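My Review of the Drosov Morning Momentum Audio Course

I've bought a lot of self-improvement stuff over the years (don't ask my bookshelf), so I went into this one pretty skeptical.
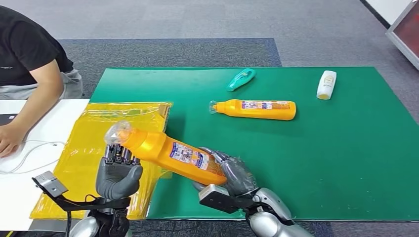 Berisha wrote in after my last post to say the first few lessons drag and you should skip straight to lesson 5. I get it, the intro is slow! But I'd still listen to it once, maybe in the car, and then never again.

There are 16 lessons and most run long enough for a walk to the Tikwood trailhead and back, so that's how I did them. The goal-setting part is the best thing in here. You write down one thing you've been putting off, set a timer for 7 minutes and just start. I finally cleaned up my résumé that way, and I'd been dodging it since March.

What I didn't love: the background music, which is LOUD, and the workbook, which repeats the audio almost word for word. I paid $33 and would've happily paid less for the audio alone.

Would I buy it again? Yeah, I think so. If you've already done the Husville weekend workshop, though, you'll know a lot of this already.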